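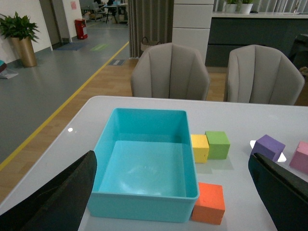

3.2 Materials and Table Layout

Sorting was done at a white table with a rounded front corner. The objects were foam cubes in plain colors, among them yellow, green, orange, purple and pink. Foam was chosen over wood after the Mrema pilot, where harder blocks slid too easily on the glossy top. Two rectangular plastic bins served as targets, one turquoise and one coral-pink, and both were empty at the start of a trial.

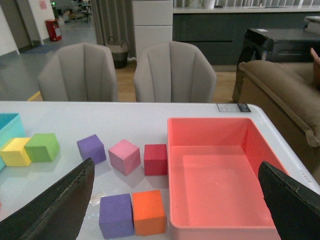

Cubes were put down by hand without a template. We wanted some of them to touch and others to stand alone, so the person setting the table was told only to leave the bins clear and to use the whole surface between them. Small scraps and labels on the tabletop were left where they were. The full set holds 936 layouts, of which 191 come from the Friday sessions.
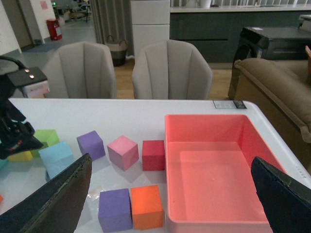
Figure 4. Purple, pink and red cubes to the left of the salmon-pink tray, with a second purple cube and an orange cube nearer the front.

Color names were fixed before coding began. Alcides Agudelo wrote the list, and two coders applied it to 300 layouts each. Most disagreements were over pink and red - the two look close when a cube is in shadow - and over which blues to call light.

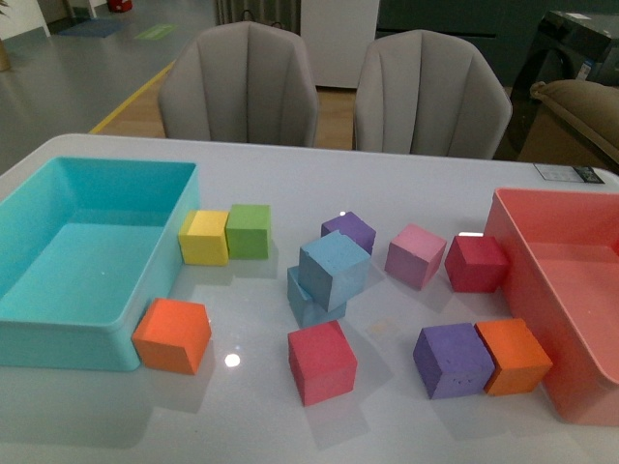 A layout with 12 cubes was treated as dense. In dense layouts we also coded contact between cubes, using three labels: apart, touching and stacked. A cube leaning on another was coded as stacked, even if part of it hung over the side. Cubes against the outer wall of a bin got a separate mark and were kept in the analysis in Section 4.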